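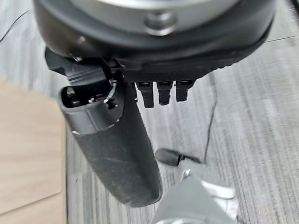 Figure 1. Matte black plastic with faint scuffs and small specks of dust. Rustwood, 04/09/2025.

4.2 Dust, scuffs and the carpeted room

I came to the carpeted room late in the project, and I'll admit it wasn't the one I was looking forward to. The kitchen at Okoro had given us grease and crumbs, which are easy to talk about (you see them, you wipe them, you argue about the cloth). The room at Rustwood gave us dust on dark plastic, and dust on dark plastic is a slippery thing to study! You tilt your head and it's gone. You open the blinds and the whole object looks filthy.

Bello Nwachukwu and I had already settled on two words for the coding sheet. "Dust" meant anything sitting on a surface that a dry cloth could lift. "Scuff" meant a change in the surface itself, usually a paler line or a patch where the finish had gone a bit shiny. Light streaks were the trouble. Bello wanted them under scuffs, I wanted them under dust, and in the first round we simply coded them both ways and kept a note of who had done what. Those notes are in Appendix B and they're not pretty.

We looked at 57 household objects in all, most of them dark, most of them plastic, and all of them things people pick up and put down again: remote controls, flashlights, a hair dryer, the handles of various tools. Each one spent a week in the room and was cleaned on the usual schedule. The carpet was marked off in squares, 50 by 50 centimeters, so we could put an object back where it had been. I had pushed for masking tape to mark the squares, then spent an evening picking tape fluff out of the pile, so for the second week in September we switched to chalk.

The thing I keep coming back to is how differently people treat smooth faces and textured ones. Give someone a smooth rim and they'll run the cloth along it without thinking. Give them a knurled strip or a diamond pattern and they slow down, turn the cloth over, try a corner of it, and very often stop. Onyekachi Tijani, who did most of the cleaning sessions with me, called these bits "the gums," and the name stuck to the point that it turns up in our raw transcripts as if it were a proper term. Seams were the same story. So were small holes and the edges of battery compartments, where a folded cloth goes in a little way and then catches.

Matte finishes deserve a paragraph of their own. On glossy plastic our coders mostly agreed, and where they didn't, a second look under the desk lamp settled it. On matte plastic they drifted apart. A faint scuff and a dry smear have nearly the same gray, and I changed my mind on several objects between morning and afternoon. We tried the Funus cloth, then plain cotton, and the cotton left lint that one coder happily entered as dust. (Fair enough, it was on the surface and a cloth could lift it, so by our own rule it counted.)
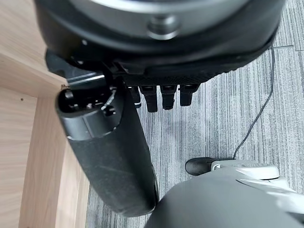
Will wiping take a scuff off matte plastic?
A dry cloth lifts loose dust but leaves the scuff where it is, and hard rubbing can polish the spot so that it shows up more.

That polishing worried me enough that we set aside one handle and wiped the same patch more than 200 times over several days, always dry, always in the same direction. By the end there was a soft shine you could find with your eyes half shut. The patch next to it, left alone, kept its dull finish. One handle is one handle, and I wouldn't hang a theory on it, but it changed how we cleaned everything afterward. We went to short strokes and a soft brush for the textured strips, and Onyekachi stopped pressing down with a thumb.

Carpet makes its own contribution. Things set down on the pile pick up fibers on the underside, and people rarely turn an object over to check. In the Paltumus sessions, which were run on bare boards, the undersides came out much like the tops. At Rustwood they were reliably worse, and the worst places were the grooves. We took to scoring the underside separately and vacuuming before the objects went down, although on two mornings I forgot, and those scores are marked with a star in Table 3.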